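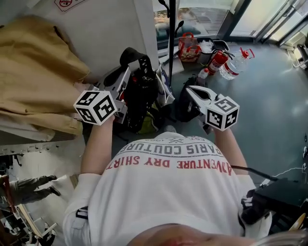 Flultent is a small dataset of thrift-shop price tags, typed up by hand from the paper tags of used clothing. It holds 723 rows from 13 shops in the towns of Velness and Steinbach. Each row is one tag.

Last updated Sep 10, 2023.

## Files

- `tags.csv` has the main table
- `shops.csv` has one row per shop, with town and opening days
- `notes.txt` lists tags that were hard to read

## Columns in tags.csv

| Column | Meaning |
|---|---|
| `tag_id` | number, unique |
| `shop_id` | matches `shops.csv` |
| `garment` | shirt, pants, coat, dress, or other |
| `size_text` | size as written on the tag |
| `price` | asking price in dollars |
| `markdown` | 1 if an older price is crossed out |

Sizes are kept exactly as the shop wrote them. "Med", "M" and "medium" all appear in `size_text`, and you will have to merge them yourself.

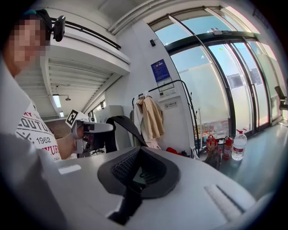
Prices are what the shop asked, before any discount at the register. Two of the Steinbach shops sell by weight on Saturdays. Their tags show the weekday price, and that is the number in the table.

Where a tag had a crossed-out price, only the newer one was typed in. The older price is lost in most rows. If it could still be read, it is in `notes.txt` next to the tag number.

## Known problems

- Five tags have no garment type. They are coded `other`.
- Coats are scarce. Most tags were collected after March, when the shops had put winter stock away.
- One Velness shop reuses its tags, so the size may belong to an earlier item.
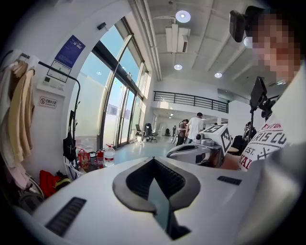
## Loading

The files are UTF-8 with commas and a header row. Empty cells mean the tag was blank. The Dukier import script in `tools/` reads both tables and joins them on `shop_id`:

```
python tools/dukier.py tags.csv shops.csv
```

## License

CC BY 4.0. Please report typing errors as an issue and include the `tag_id`.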